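Plonuveck Sorting and Storage Planner - Set-up Guide
Section 4: Setting up your first storage place 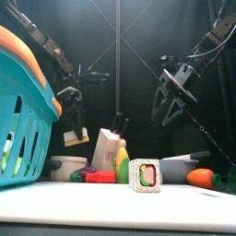 Fig. 4-1. Teal basket with orange handle, on a white tabletop.

Before you begin

You need the planner installed and your account confirmed (Section 2). You also need the sheet of labels which came in the welcome envelope. If your envelope had no labels, you can print them yourself, see 4.5.

In the planner, everything which can hold other things is called a "place". A room is a place, a shelf is a place, and a basket is a place too. A thing which is kept in a place is called an "item". It is good to understand this difference before you enter anything, as changing an item into a place later is possible but slow.

Note: Older versions used the word "box" for every place. If you see "box" on a button, your planner is not up to date. Go to Settings, then Updates.

4.1 Make the top place

1. Open the planner and press Home.
2. Press New place.
3. Type the name of your house or apartment. Most people write the street name. The name can have up to 30 characters, and spaces are also counted.
4. In the field "Inside of", choose Nothing. Only the top place can have Nothing in this field.
5. Press Save.

The planner shows the new place with a gray border. The border stays gray until there is at least one other place inside.

4.2 Add rooms and baskets

1. Press on the top place so it opens.
2. Press New place and type the room, for example Kitchen or Hall.
3. Press Save and stay here.
4. Repeat for the other rooms. You do not have to enter all rooms today.
5. Open a room and add the shelves, drawers and baskets in the same way.

For the name of a basket, use the color and the part which you see first when you enter the room. "Teal, orange handle" is a better name than "Basket 2". The other persons in your home will search by color, and the search field understands colors in every language of the planner.

Note: Do not put the contents in the name. Contents change, and then the label must be printed again.

Caution: Do not delete a room to correct its name. If you delete a room, all places and items inside are deleted together with it. Use Rename.

4.3 Attach the label

1. Take one label from the sheet. Start from the top left, so the numbers stay in order.
2. Clean the surface with a dry cloth. If there was oil or soap on it, wash it first and wait until it is fully dry.
3. Press the label on a flat part for as long as you need to count slowly to 20.
4. In the planner, open the place and press Connect label.
5. Type the number from the label, or hold your phone over the square code.
6. Check that the name on the screen is the name of the correct place, then press Yes.

Some baskets have a wall with slots, and there is no flat part large enough. In this case use the hanging tag. Put the string through two slots which are next to each other and tie it on the outside - if you tie it on the inside, the tag will be lost between the items very soon. Do not tie the tag to a handle that moves.

Note: Labels are made for indoor use. On a balcony or in a garage they can come off after one winter. Outdoor labels are sold separately under the name Zarkuren.

Caution: Keep the label sheet away from small children. Do not stick labels on heaters, lamps or the inside of an oven.

4.4 Enter the items

You can enter items one by one or in a group. We recommend groups for socks, cables, toys and everything else which you never search for as a single piece.

To enter one item:

1. Open the place where the item is kept.
2. Press New item.
3. Type the name. A photo is optional.
4. Choose the owner, or leave Everyone.
5. Press Save.

To enter a group:

1. Open the place and press New group.
2. Type a name for the whole group, for example Winter gloves.
3. Choose Full, Half or Almost empty. The planner does not need the exact number.
4. Press Save.

One place can hold up to 240 entries. When you reach 100, the planner shows a yellow message and offers to divide the place into two. You can press Later, and the message will come again the next time you open that place.

Note: If you move a basket to another room, you do not need to enter the items again. Open the basket, press Move and choose the new room. All the items go with it.

4.5 Print your own labels

1. Go to Settings, then Labels, then Print.
2. Choose the paper. The standard paper is Fendport, sheet type B.
3. Print one test page on normal paper and hold it behind the label sheet, against a window. The squares must lie inside the labels.
4. If they do not, change the Top margin by one step and print the test page again.
5. Put the label sheet in the printer and press Print all.

Caution: Never put a sheet through the printer if labels are already missing from it. The glue can stay inside the printer.

4.6 If something does not work

The code is not read. Clean the lens of your phone and try with more light. If the label is on a round surface, the code may be bent too much. Type the number by hand.

The planner says "Label already used". The number is connected to another place. Press Show where, and then Disconnect if the other place does not exist anymore.

A place has disappeared. Look first in Home, then Not sorted. A place goes there when it was saved without a room.

Two persons changed the same place. The planner keeps both changes and shows a small red point. Open the place, read both versions and keep one of them.

If the problem stays, write to the help desk with the version number of your planner and the label number. Please do not send the whole backup file unless we ask for it.

Text of this section: Danylo Yatsenko and Jae-in Jeon. Checked by Marion Matheson.
Last change: 26 June 2021

Continue with Section 5: Sharing the planner with your family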